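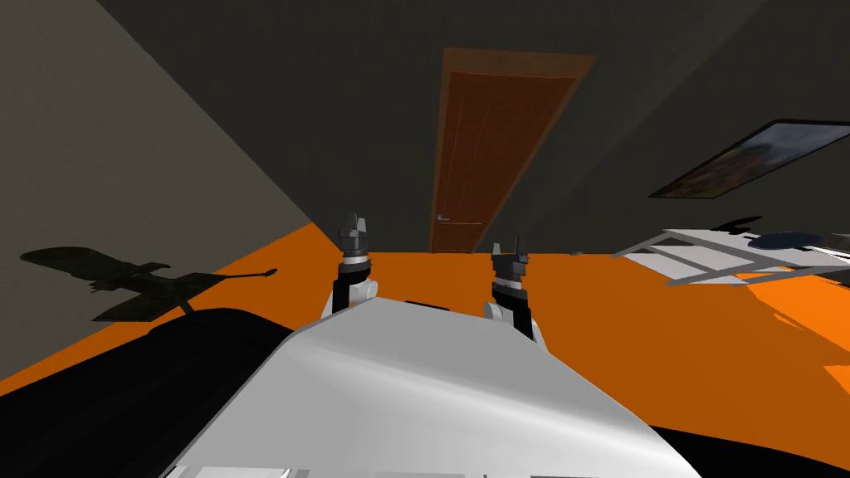

Questions keep coming in on the two-arm robot purchase so I'm putting the answers in one place. Short version: we spend on simulation first, hardware second, and nothing gets ordered from Murnix until the sim room has told us what we need. The room is basic. Orange floor, a brown door with a lever handle, a table off to the right with a couple of bits on it. Enough to argue about reach and grippers, which is where most of the money goes wrong. Will keep adding to this page. If your question isn't here, email me or Khalil.

Mireille Chidiac, Sukwood

## Money

### What's the total budget?

£28k for this round. Covers first-stage hardware, the sim licence and the workstation. Doesn't cover building work at Sayegh, that's a seperate pot and not mine.

### Is that enough to buy the robot outright?

No. It gets us through the first stage of the lease plus everything that has to be in place before delivery. Outright purchase is a later conversation.

### Why lease?

Murnix offer a 24 month term with a swap on the grippers partway through. We don't know yet which grippers we want to live with. Buying means being stuck with the guess.

The lease does cost more over the full term. Khalil has the comparison sheet, ask him for it, please don't work from the old one in the shared folder. That one has VAT wrong.

### What are we paying for Clutell?

£900 for the year, one seat. A second seat is full price again, no discount, I did ask. If two people need it on the same afternoon, sort it out between you.

### Do we need a new computer?

Yes. The old desktop opens the room but crawls as soon as both arms move. Quote is in, it's in the budget, don't buy anything yourselves and claim it back.

### What do people forget to budget for?

From the last time we did this (the conveyor, sorry to bring it up):

- delivery and lifting gear
- a proper base or plinth
- power where you want it, not where it happens to be
- guarding, plus someone qualified to sign it off
- spare fingers for the grippers
- staff time for training, which is real money even if there's no invoice
- insurance, ring them before the lease is signed

Put a line in for each even if the figure is a question mark. Blank lines get forgotten.

## Choosing the kit

### Why two arms?

Holding something with one hand and working with the other. Also doors: one arm on the handle, the other carrying. One arm might be fine for half the job list, and if the sim says so we'll go back to Murnix for a one-arm price. Still open, so don't tell visitors it's decided.

### Which grippers?

Two-finger to start with. Cheapest on the list and the ones Clutell already has a model for. Suction is an optional extra, not in the quote.

Things to check before anybody falls in love with a fancier one:

1. Does it open wide enough for the biggest item on the list?
2. Can it get round a lever handle?
3. What do replacement fingers cost and who stocks them?
4. Does it need its own air supply? (If yes, add a compressor. And the noise.)

### What's the door for?
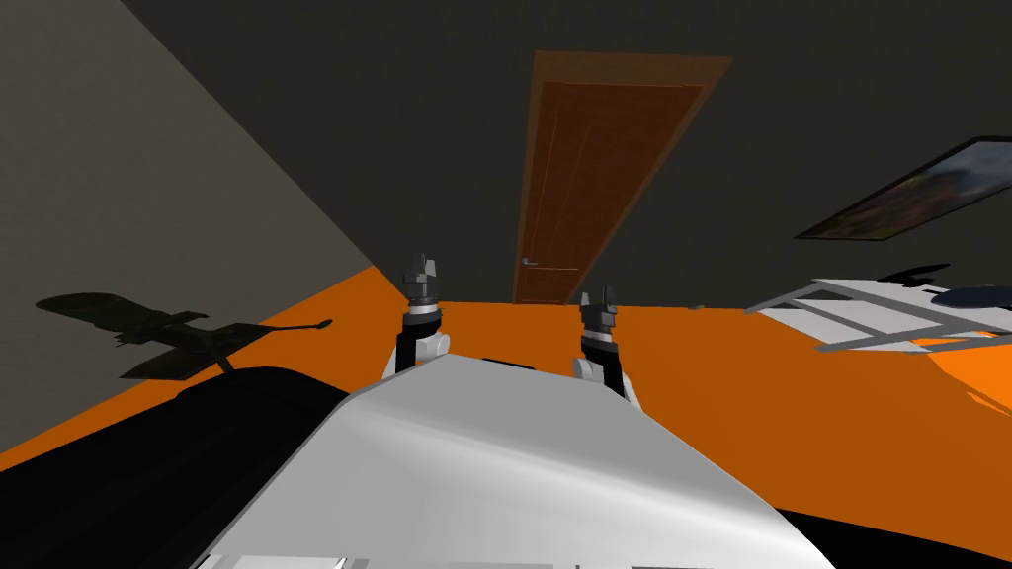
*The sim room: both arms up, grippers empty, door in the far wall.*

Sayegh has a lever-handle door between the store and the workshop. We can pay to have it automated, or pay for a robot that can cope with it. Two very different numbers, and the building one comes with a landlord. So the door goes in the sim and we find out how awkward it is before anyone rings a contractor.

Round knobs are a no. If your area has round knobs, say so now.

### Does the robot move about or stay put?

Two quotes requested, fixed base and mobile base. Mobile is a big jump. Also changes insurance, charging, floor condition, the lot. For the moment assume fixed and be pleasantly surprised.

### Can we get a second-hand one?

Looked at it. Fine for the arms maybe, but support doesn't transfer with the Murnix kit and we'd be on our own with software updates. If you find a good one send me the link, I'm not against it.

## Planning and dates

### When do we order?

November, if the sim work is signed off. If it isn't, we don't. Murnix will hold the quote till the end of that month.

### How long is delivery?

Six weeks from order, they say. Plan for longer. Don't book the training room against their date.

### What has to be done before ordering?

- job list agreed (one page, please, the last one was a novel)
- every job on it tried in Clutell, even badly
- measurements from Sayegh: door width, handle height, table height, floor to ceiling
- power confirmed
- insurance confirmed in writing

Khalil Atallah is doing the measurments on Saturday while the workshop is quiet. If there's stuff stacked in front of the door please shift it by then.

### How far can we trust the simulation?

For reach and layout, a fair way. Will the arm get to the handle, does the table sit too close, can both grippers work side by side. It's good for that and it's cheap.

For grip, weight and friction, not much. Door closers especially. A sim door swings however stiff you tell it to, ours at Sayegh has its own ideas. There's a line in the budget for a day's trial on Murnix's demo unit and I'd like that line left alone.

### Does the sim room need to look like the real one?

No. Plain colours are fine. Sizes matter, looks don't. Please don't spend licence hours on wall textures.

### Can I add my own furniture to it?

Yes, save a copy first. Name the copy with your initials. Put real dimensions on anything the robot is meant to touch or work on.

## Odds and ends

### Who signs off spending?

Me up to the budget line, then Khalil as well. Anything not on the sheet needs both of us, however small.

### Will there be a maintenance contract?

Included in the lease for the arms. Grippers are wear and tear so they're ours. Spare fingers line, see above.

### What happens at the end of the term?

Hand back, extend, or buy at the residual. The residual figure in the draft lease is blank. Chasing.

### Can my department have one too?

Get this one working first. But send me your job list and I'll keep it with the others, may help on price if we go back for more.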